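Imprimer | Envoyer par e-mail

**Atelier partagé : un robot à deux bras pour préparer les plateaux-repas, et beaucoup de patience**

À l'atelier partagé de Trernero, un petit groupe d'adhérents assemble depuis février une machine qui doit composer des plateaux-repas sans aide humaine : un sandwich, une boisson, quelque chose de sucré. Le projet s'appelle Jelletti. Il occupe une table entière au fond du local, deux bras articulés et une bonne partie des soirées de ses auteurs. Sur le papier, l'idée se résume en une phrase. Sur la table, c'est plus long.

Le principe est celui d'un comptoir de cafétéria réduit à la portée d'un bras. Les produits sont rangés autour du plateau, toujours aux mêmes endroits, et la machine va les chercher un par un. Une commande est saisie sur un ordinateur portable, le logiciel la découpe en gestes, les bras s'exécutent. Les adhérents parlent d'un « assistant de restauration ». Le mot est généreux pour un appareil dont on doit refaire les réglages dès qu'un panier a changé de place, et qui ne sait pour l'instant travailler que sur cette table-là.

Le groupe annonce un coût de 747 euros pour tout ce qui a été acheté ou fabriqué sur place : supports, câblage, présentoirs, pièces des pinces, marchandises d'essai. Il faut lire la ligne suivante du tableau affiché à l'entrée pour apprendre que les bras n'y figurent pas. Ils ont été prêtés par Grumbridge, une société de location de matériel industriel, pour une durée qui n'est pas précisée. Présenter l'ensemble comme un robot à moins de 900 euros, ainsi que le fait l'affichette de l'atelier, relève donc de la comptabilité créative. Un particulier qui voudrait refaire la même chose chez lui devrait d'abord trouver deux bras.
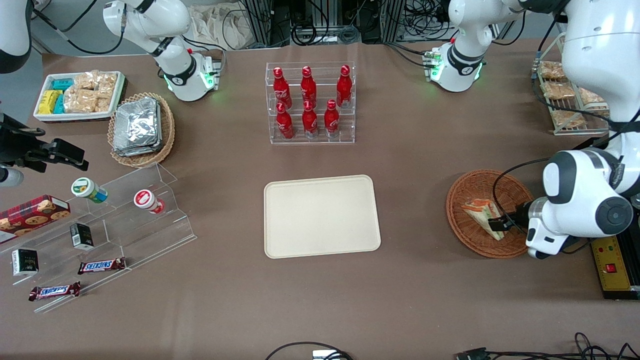

Le poste de travail du projet Jelletti, à l'atelier de Trernero. Le plateau attend encore sa commande.

Les marchandises, elles, ont été choisies avec un certain sens de la difficulté. Une bouteille de Coca-Cola a une forme connue et se tient droite sur son présentoir. Un sandwich triangulaire sous emballage transparent pose d'autres problèmes : il s'écrase si la pince serre trop, il glisse si elle ne serre pas assez, et le film renvoie la lumière des plafonniers dans l'objectif. Les barres de céréales soufflées en sachet et les paquets emballés dans du papier argenté cumulent les mêmes défauts. Quant aux Snickers, couchés sur les gradins d'un présentoir en acrylique, ils se présentent rarement deux fois sous le même angle.

Le groupe tient un journal d'essais, consultable sur place, et c'est la partie la plus intéressante du projet. Sur 900 tentatives de prise consignées depuis le début, 242 se sont terminées par un objet tombé, écrasé ou jamais saisi. Plus d'une sur quatre, donc. Les auteurs font valoir que la série comprend les premières semaines, quand les pinces n'avaient pas encore leurs doigts actuels. C'est possible, mais le journal ne sépare pas les périodes, et aucune courbe ne permet de vérifier que les choses s'améliorent. Il n'indique pas non plus combien de plateaux complets ont été servis du premier au dernier article, alors que c'est le seul résultat qui compterait pour une cantine.

Reste la question de la cadence. Lors de la dernière soirée portes ouvertes, il a fallu 2 minutes pour déposer un seul sandwich. Le public a applaudi, poliment. Une personne munie de ses deux mains aurait eu le temps de garnir plusieurs plateaux et d'encaisser. Les adhérents répondent que la vitesse est bridée volontairement, par prudence, et qu'elle sera relevée plus tard. On entend cette promesse à peu près chaque fois qu'un robot est montré dans un atelier.

Le logiciel de commande, baptisé Nishad, a été écrit par le groupe. Il doit être publié librement, sans que la date soit fixée. Pour l'heure, la documentation tient sur deux feuilles et renvoie plusieurs fois à des fichiers que l'on ne peut pas consulter. C'est dommage : d'autres ateliers pourraient se servir du travail mené sur les emballages souples, qui paraît sérieux et qui intéresse sans doute plus de monde que le service des sodas.

Aucun restaurateur n'est associé au projet à ce stade. L'atelier dit avoir des contacts, sans en nommer un seul. La question de l'hygiène n'est pas abordée dans les documents affichés, pas plus que celle du nettoyage des pinces entre deux denrées. La prochaine démonstration est prévue à 18 h 30, après la réunion mensuelle des adhérents. L'entrée est libre.

**Commentaires (4)**

**tournevis_plat**
Je suis passé à la soirée. Article un peu sévère, mais pour les 2 minutes je confirme, j'ai regardé ma montre aussi.

**Mamie Soudure**
Et alors ? On vient à l'atelier pour apprendre, pas pour ouvrir une cantine. Mon petit-fils a passé une heure devant, il ne voulait plus partir !! Tout le monde ne peut pas en dire autant de sa télé.

**k.rotor**
Le prix sans les bras, c'est comme le prix d'une voiture sans le moteur. Quelqu'un sait ce que demande Grumbridge à la location ? Rien trouvé sur leur site.

**tournevis_plat**
@k.rotor sur devis, évidemment. Pour les sachets brillants ils devraient essayer un éclairage diffus, chez nous ça avait bien aidé la caméra. Je leur en parlerai à la prochaine démo.

Ce site utilise des cookies pour mesurer son audience. En poursuivant votre navigation, vous acceptez leur utilisation. Accepter | Paramétrer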